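Leckie Taproom and Bottle Shop - Buyer's Walk-Through Checklist, with comments
Walked August 18, 2024 by Kerstin Engelhardt, with Toàn Hồ for the seller

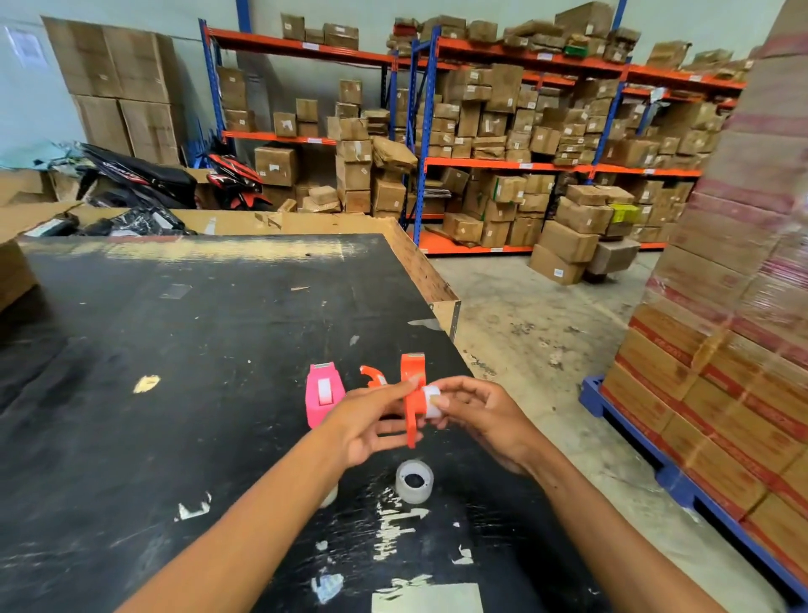
Before anything else, thank you to Toàn for opening every single door and cupboard I asked about, even the one behind the dartboard! My comments run on a bit, so please bear with me.

Front door and exit sign - OK. Door swings out freely and the sign lights up on the test button.

Fire extinguishers (2) - One OK. The one by the keg room has an August tag that has run out, and I'd like it serviced before closing.

Walk-in cooler - OK. Holding at 50 on the cask side, just where Toàn likes it for the ales. The inside release works; I shut myself in to try it.

Draft lines - Needs follow-up. Cleaning log is neat as a pin up to the last page, then 4 lines have no entry. Nhi Âu may have the missing sheet.

CO2 cylinders - Not OK. Two are standing loose. Please chain them to the wall, this one worries me.

Cellar steps - Fair. Solid underfoot, but the handrail wiggles at the bottom.

Occupancy card - OK. Posted for 60, easy to read from the bar.

Restrooms - OK. Clean, hot water comes quickly, grab bar is tight.

Glass washer - Not tested. It was mid-load and I didn't want to hold up the lunch crowd - will come back for it.

Copies to Hậu Chu and Cúc Đoàn. Recheck on the cylinders and handrail before we sign.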